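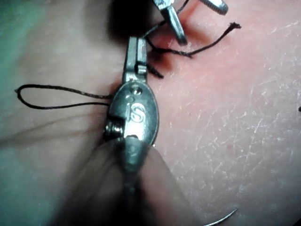

The Night Ferry to Skondudham

I missed the early boat, which is how I ended up on the late one with a wet coat, a cheese roll and 2 suitcases, only one of them mine.

Let me back up. At the Groltar dock they toss all the bags on one cart, and mine is brown, and so is every other bag in the world. The man at the gate handed me both and waved me on. There was a line behind me and it was raining sideways, so I took them – you would have too!

The tag on the other one said Priedītis, and nothing else. No street, no phone number. I sat with it between my knees for almost 80 minutes and made up a whole life for it (a retired piano tuner, I decided, with bad feet and a sister he was scared of).

Then the snack bar closed and a woman in a green hat sat down across from me. She looked at the suitcase. She looked at my cheese roll.

"Is that the last one?" she asked.

I said it was, and tore it in half. She ate her half very slowly, looking out at the black water, and when the lights of the harbor came up she stood, picked up the suitcase like she'd only set it down for a second, and went off to find the stairs.

I never did ask about the piano.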